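Support Record: Reader Accounts and Catalog Services
Product: Jetitz Reader Library (web and tablet)
Category: Catalog data / Relationships and Self-Help
Status: Resolved, monitoring
Priority: Normal, raised to High on Monday

1. Summary of the Report

A member library, Drolledow Public Reading Service, reported that descriptions in the Dating and Relationships section were ending in the middle of a sentence. The "Read More" link was present on each page, but selecting it returned the reader to the top of the same page. The full description did not open. In several cases the description shown belonged to a different title by the same publisher, Tapia.

The library stated that two reading groups rely on these descriptions when choosing a book for the coming month, and that one group had ordered copies of a divorce workbook in the belief that it was a guide to first dates.

2. Scope

Support ran a check of the full section. Of the titles in the section, 1,314 carry a description supplied by Tapia. The remaining titles are supplied by Skalwood and were not affected. Fiction, Parenting and Health were checked by sample and showed no fault.

The fault was confirmed on the web version and on the tablet version. Printed book lists are made from the same records and would also have carried the shortened text.

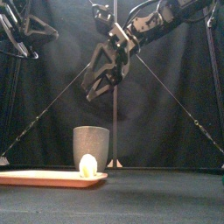 3. Steps Taken

3.1 The reader cache was cleared for the Drolledow account. No change.

3.2 The account was tested with the display language set to English (US) and English (UK). No change.

3.3 A single record was opened in the catalog editor. The stored description was complete in the "long text" field but had also been copied, in shortened form, into the "short text" field. The shortened copy stopped at 200 characters, including spaces, wherever that point happened to fall.

3.4 The "Read More" link was inspected. It pointed to the short text field in all records loaded from the April file. In older records it pointed to the long text field and worked correctly.

3.5 The April file was compared with the one before it. Tapia had added a column for subtitles. The import tool does not expect this column, and moved each later column one place to the right. Many relationship titles have long subtitles -- some longer than the description itself -- and these were being read as descriptions.

3.6 The library was asked to stop manual edits while the import was reviewed. Staff had already corrected 13 records by hand. Those records were set aside so that the repair would not overwrite them.

4. Cause

The import tool matched columns by position and did not check column names. The supplier's change was announced in a notice to partners, but the notice went to a mailbox that is no longer read. Both points are recorded as faults on the Jetitz side. No fault is assigned to the library.

The mismatched descriptions had a second cause. Where a title exists as both a book and a companion journal, the two share a parent record. When the book's description was missing, the tool used the journal's. The divorce workbook named in the report was one such case.

5. Resolution

The import tool now reads column names. The April file was loaded again outside lending hours and the "Read More" link was reset for all affected records. The short text field now ends at the last full sentence within its limit, and the limit for the long text field has been set at 2,000 characters.

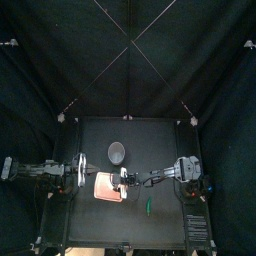 Drolledow confirmed that descriptions open in full on both versions. The library also asked whether reader reviews attached to the wrong titles could be moved. Reviews are linked to the book number and not to the description, so they were never moved by the fault. However, a small number of readers had reviewed a book after reading the wrong description, and their comments refer to it. These reviews are the readers' own and will not be edited by Support. The library may contact the readers directly if it wishes.

6. Items Still Open

Companion journals: the shared parent record remains in use. A change has been requested so that a journal without a book description shows a blank field. No date has been set.

Partner notices: the old mailbox now forwards to the Support queue. Skalwood has been asked to confirm the address it holds.

Printed lists: any list printed from the April data should be replaced. New lists can be made from the Reports page under "Section Lists." Please choose "Long text" before printing, as the short version is still the default.

Returned copies: the library's question about credit for the workbook order has been passed to Accounts under a separate ticket -- Support is not able to approve credit.

7. Note to Member Libraries

Libraries that see a shortened or mismatched description should send the book number and the name of the section. A screen copy is helpful but is not required. Please do not retype the description in the editor while a ticket is open.

This record will remain open for comment until the next supplier file has been loaded and checked.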